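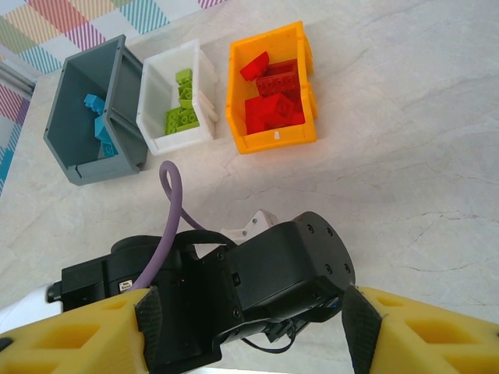 Hidayah Govindasamy told me, the first time I let her read a draft of this chapter, that I'd got the order wrong and that people want to hear about worktops before anything else. She had fitted kitchens for years by then and I had only taught it, so I moved things about, and here we are with worktops in Chapter 3 instead of Chapter 7.

Chapter 3: Choosing and Measuring for a Worktop

I'll start with a confession. My own first kitchen had a worktop that was too short. I measured the wall at the skirting, wrote the number on the back of my hand, and ordered from that. Up at worktop height the old plaster bellied out one way and then dipped back in the other, and I was left with a gap by the cooker that I filled with a strip of oak and a lot of hope. It stayed like that until we sold the house! So when I nag you about tape measures over the next few pages, please know that I'm nagging my younger self as well.

A worktop has a harder life than anything else in the room. It gets hot pans, spilt beetroot juice, the corner of a dropped tin, and somebody sitting on it at parties. It also has to hold up at its weak spots (the sink cut-out, the hob cut-out and any joint), and most of the call-backs I've been sent to look at began at one of those. We'll spend a good half of the chapter on cut-outs for that reason, so don't skip them even if the drawings look dull.

We'll look at laminate first, then solid timber, then stone and the man-made stones. I've put laminate at the front as it's what most of you will be asked to fit while you're training. It's light enough for two people to carry, it cuts with tools you already own, and a good one will last for years if the ends are sealed well. Timber is lovely to work with and a nuisance to look after. Stone you'll rarely cut yourselves, but you do have to get the cabinets level for it, and you have to be able to talk to the people who come to make the template without feeling daft.

The job we follow all the way through is the Fulden kitchen, a plain L-shape in a terraced house with one window and not a single square corner. I chose it on purpose. The longer wall had been boxed out at one end to hide a pipe, the boxing stood out 70 mm, and the owner had never noticed it was there. You'll meet that boxing again when we come to scribing, and I suspect you'll dislike it as much as I did.

Before you read on, do a bit of measuring at home. Take the length of your worktop along the wall, then along the front edge, then the depth at both ends and once in the middle. Write all of it down in millimetres, on paper (not your hand). If you're 3 mm out from one end to the other, that's perfectly ordinary and we'll deal with it. Keep the sheet, you'll want it for the exercises at the end of section 3.2.

You'll need a steel tape, a long straight edge, a sliding bevel, a decent pencil and some stiff card for templates. Kumudini Pramanik, whose drawings appear all through this book, uses old cereal boxes taped together, and I've come round to that myself.

3.1 Reading the wall

Put your straight edge flat against the plaster at worktop height and look for daylight behind it. Slide it along slowly and mark each place where it rocks or where a gap opens up.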